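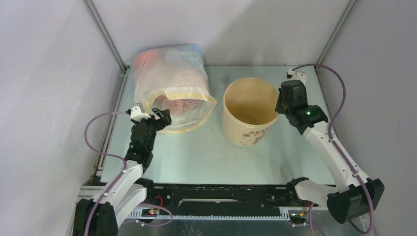

Teaching by Hand: Questions I Keep Getting

Print this page | E-mail this page

I run the demonstration sessions for Pliladau, the two-arm project at Udico, and I answer a lot of mail. Most of it comes from people who are going to sit down and drive the arms for the first time, so I've put the answers in one place. I last went through it in October. If you're coming for a session, read the first half at least, and if you're just curious, read whatever you like!

What does "showing" a robot a task mean?

You do the task through the robot, over and over, and we record it. There's a pair of small arms on your desk that you hold, one in each hand, and whatever you do with those, the big arms do in the enclosure. The recording keeps the joint positions, the gripper positions and the camera views together. Later a model gets trained on the whole pile and tries to come up with the motions by itself. You don't write any code and you don't tell it the steps in words. You do the job, and your hands are the instructions.

Do I need to know anything about robots?

Nope. Some of my best drivers came in cold. People who sew tend to pick it up fast, and so do people who play an instrument, though I wouldn't call that science. Engineers can be a little slow to warm up (sorry, friends) since they want to know what each joint is doing. Don't think about joints. Watch the fingertips and let your elbows go wherever they go.

How long before I get good at it?

Plan on your first hour being pretty ugly. You'll close on air, you'll bump the table, and you'll forget which hand is holding something and let go. All normal. After that hour most people can do a simple pick and place without holding their breath. Soft stuff takes longer. I needed the better part of two weeks before I was happy with my own bag work, and I still have bad mornings.

Why bags and bins? Isn't that an easy job?

Easy for you! You've got skin, and ten fingers, and a lifetime of grocery bags. The arm has two fingers on each side and no feeling in them worth mentioning. A thin bag is about the worst thing you could hand it. It folds over on itself, it sticks to itself, it looks different every single time, and when it's see-through the cameras have a hard time telling where the film ends and the table starts. A bin at least stays the shape it is, but you still have to get a floppy thing around a round thing, and for that you need both hands working together.

We started out on blocks and cups like everybody else. Nasrin Hassanpour was the one who pushed for bags. I grumbled for a month and she was right.

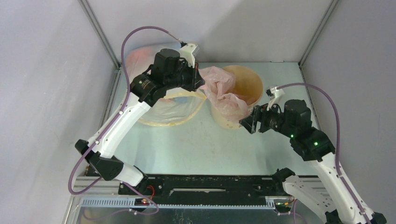
The part people find hardest is tension. With one gripper on each end of the plastic, you have to keep both hands moving at the same pace or you'll pull it right out of the slower one. Go slack and it bunches up, go tight and it pops loose. My advice is to pick one hand to be the anchor, plant it somewhere sensible, and let the other one do the traveling. Then switch. When both hands are traveling at once, that's when I hear the groaning from the desk.

Can I feel it when I grab something?

Not on our setup. You have to go by eye. Look for the film to wrinkle right at the fingertips, that's your sign that you've got hold of it. Lift a tiny bit to check, and if the wrinkle comes along, you're in business. There are setups with force feedback and I've tried a couple. They're nice, but I drove just fine without it afterward, and the gear we have is simple to fix.

Do I look at the robot or at the screen?

Either one. You can see into the enclosure from the desk, and the wrist cameras come up on the monitor. I look straight at the arms for the big moves and glance over at the wrist views for the grab itself. Mawuli Essien, who drives more than I do these days, stays on the screen the whole time because he wants to work only from what the model will get to see. If he can't tell from the cameras where the edge of the bag is, he figures the model can't either, and he'll move the arm to get a better look first. I think it's a good habit. It also gives me a headache, so suit yourself.

What do I do when I mess up?

Depends on the mess. If you miss a grab, open up, back off a little and try again, and keep recording. We want those. A model that has only ever seen perfect runs has no idea what to do the first time it drops something. If the bin goes over, same thing, stand it back up if you can reach it.

If you bang the arms together, or the bag ends up somewhere you can't get to, stop the recording and mark it as bad in Vuvel (that's our recording program, the button is on the left pedal). Please don't be shy about marking. I'd much rather throw out a run than find out about it after training.

And please, please don't mess up on purpose. People hear "we want mistakes" and start staging them, and a staged fumble looks nothing like a real one.

How many demonstrations does it take?

More than you'd like. Our first bag set had 900 runs in it, and the model that came out of it was okay on a good day. The set we use now has 1281, after I pulled 122 that had something wrong with them: a frozen camera, a hand in the shot, a driver who went for coffee with the recorder on (me). Pulling those helped more than I expected. If you're starting your own collection, budget time for watching your own recordings. It's dull and it pays off.

How many do I do in one sitting?

20, then you get up. I'm strict about this. Your hands get sloppy before you notice it, and sloppy shows in the data. Walk around, drink something, come back. If your wrists hurt, tell me and we're done for the day, no questions.

Should I do it the same way every time?

Same plan, different details. What I mean is: use the same order of steps, so that the model isn't trying to average three different strategies into one strange one. But move things around between runs. Bin a little left, bin a little back, bag rumpled, bag turned the other way. New people love to reset everything to exactly the same spot because it feels tidy. Fight it!

Between runs I just toss the bag in and nudge the bin with my elbow. Works great.

How fast should I go?

Slower than you want to and faster than you think you should. That's a terrible answer, I know. Try it this way - if you're pausing in midair to make up your mind, the model learns to pause in midair. So make your mind up before you press the pedal, then go at a steady, unhurried speed. Long thinking pauses are the most common thing I ask people to redo.

Can't you just grab the big arms and move them by hand?

You can on some robots, and we did it that way at the old Meinecke building with a single arm. It's great for one arm and a stiff object. You feel the weight, and you get a nice smooth path. But your own arms and head end up in all the camera views, and with two robot arms you'd need somebody on each one, trying to agree about a plastic bag. We tried it for one afternoon. There was some shouting.

Is it safe?

You sit outside the enclosure and your hands stay on the desk arms. The rule is that nothing of yours goes inside while the recorder is armed, and if you need to reset the objects you press the stop first. Long sleeves get rolled up, lanyards come off. If an arm does something you didn't ask for, let go of the desk arms and hit the stop, and don't try to steer out of it.

Does the robot learn while I'm driving?

I get this one every week. No, it just follows you. Training happens later, on other machines, and usually takes overnight. So if your last run of the day feels better than your first one, that's all you. I do try to let drivers come back and watch the trained model go at it. You might even recognize yourself! There's a version that gives the bag a little double tug before lifting, and I know exactly whose double tug that is.

What happens to my recordings?

They go in the project set under a driver number, without your name. The cameras point at the work and there's no sound. If you change your mind later, send me your number and I'll take your runs out of the next training set. I can't pull them back out of a model that's already been trained, so think about that part before you sign.

I'm left-handed. Does it matter?

Not a bit, and I'd love to have you. Nearly all our early runs had the right hand doing the delicate part, and the model got stubborn about it. We're still short on lefties.

Can I bring my own object for it to try?

Ask first. Soft and light is usually fine. Nothing with glitter on it. I'm still finding the glitter.

Print this page | E-mail this page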